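Marmalade hasn't set, can I reboil it with lemon?

gretura52
Posted 26 Dec 2020

I made a batch of orange marmalade to give to family and it is still runny after two days in the jars. I used 1 kg of oranges, 2 kg of preserving sugar and the juice of one lemon. The recipe said two lemons but I only had the one. I boiled it for 25 minutes and did the cold saucer test, which looked all right at the time, but I may have been fooling myself.

Can I tip it all back in the pan, or is it ruined? I've got eight jars of it. I also don't know whether bottled lemon juice will do, as the shop in Redlow is shut until after the holiday.

bromalside_allotment
Member, 1551 posts

It isn't ruined. Tip the lot back into a wide pan, add the juice of the second lemon and bring it up slowly, stirring so the sugar doesn't catch. Once it is at a proper rolling boil start testing after five minutes, and take the pan off the heat each time you test or it will carry on cooking while you stand there looking at a saucer.

You are after 104 to 105 C if you have a thermometer. Mine went to 106 last year and it came out like toffee, so don't wander off. The jars need washing and sterilising again, and use new lids if you've got them.

One medium lemon gives me three tablespoons of juice. If yours is small or has been sitting in the fruit bowl for weeks, use two.

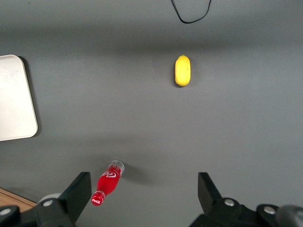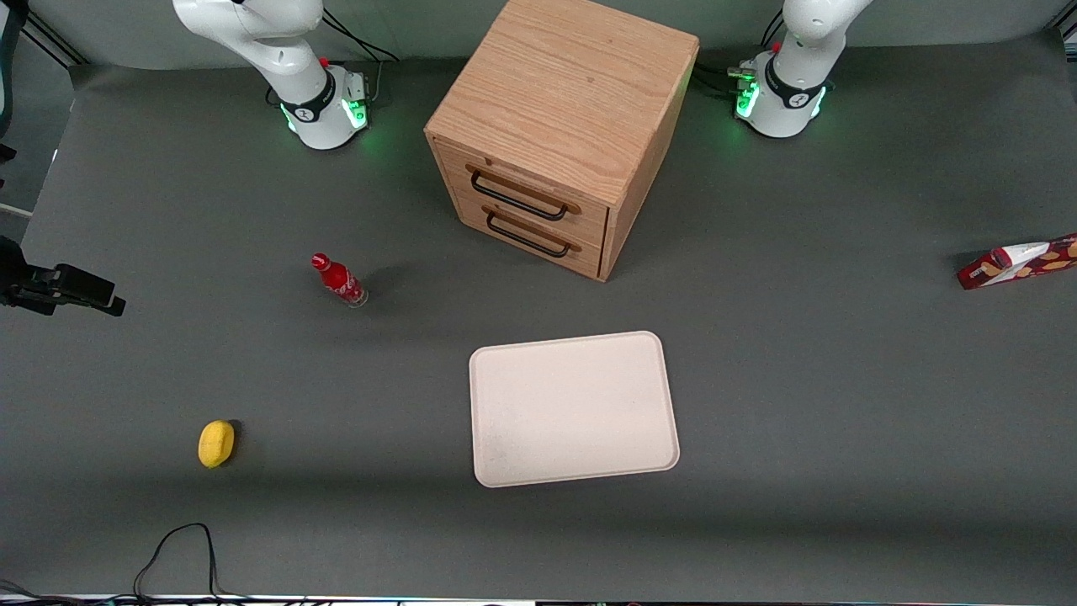 The lemon is in the first picture.

Put the pips and the white pith in a muslin bag and boil them with it too. That is where most of the pectin is, and the juice helps it do its job. Squeeze the bag out against the side of the pan before you lift it out.

Bottled juice works. I've used it for jam many times and couldn't taste any difference. Same quantity as fresh.

abdelaziz80
Member, 52 posts

Two days isn't long. I've had marmalade take a fortnight to set, so you could leave it alone and see. If it is still runny by then it makes a good glaze for ham, or you can stir it into a sponge.

Did you fill the pan more than half way? Mine never sets when I try to do a double batch.

gretura52

Thanks both. It was well over half full, so that could be it. I'll do it again in two lots with bottled juice and leave one jar as it is for the ham.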